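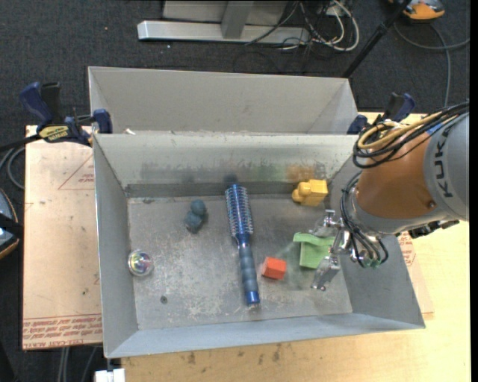

A blue hairbrush and some toys in a gray metal bin.

# How Does a House Stay Warm?

On a cold day, the air inside your house is warmer than the air outside. Heat always moves from a warm place to a cooler one, so the heat in your house is always trying to get out. It goes through the walls, the floor, the windows and most of all the roof. Builders slow it down with something called insulation.

## What is insulation?

Insulation is a material that heat has a hard time passing through. Your winter coat is insulation for you. The coat doesn't make any heat. Your body makes the heat, and the coat keeps it close.

Most insulation works because it is full of tiny pockets of air. Air that can't move around is very slow at carrying heat. A thick wool blanket feels warmer than a thin cotton sheet for the same reason.

## What is it made of?

**Fiberglass** is glass that has been melted and spun into very thin threads. It looks like cotton candy and is often pink or yellow. Don't touch it! The threads can make your skin itch.

**Cellulose** is mostly old paper, chopped into fluff. It is treated so that it doesn't burn easily. Workers blow it into attics through a long hose.

**Foam** can come in stiff boards or be sprayed from a can or a hose. Spray foam swells up and fills cracks.

**Sheep's wool** is used in some houses too. It works in a wall much the way it works on a sheep.

## Where does it go?

If you could look inside the outer walls of most newer houses, you would find insulation between the wooden posts, called studs. There is usually a thick layer in the attic as well. Some houses have it under the floor.

Very old houses may have none at all. The old school building in Estwood was built with solid brick walls 100 years ago, and people wore their coats indoors in January. Insulation was put in the attic later. It covers 1,342 square feet.

## Does it help in summer?

Yes. In summer the heat is outside and moves in. The same insulation slows it down going the other way, so the rooms stay cooler.

## Try it

You need two jars with lids, warm water from the tap, a wool sock and a thermometer.

1. Ask an adult to help you fill both jars with warm water.
2. Put the lids on and pull the sock over one jar.
3. Wait half an hour.
4. Measure the water in each jar and write down both numbers.

Which jar stayed warmer? Try it again with newspaper or a towel in place of the sock.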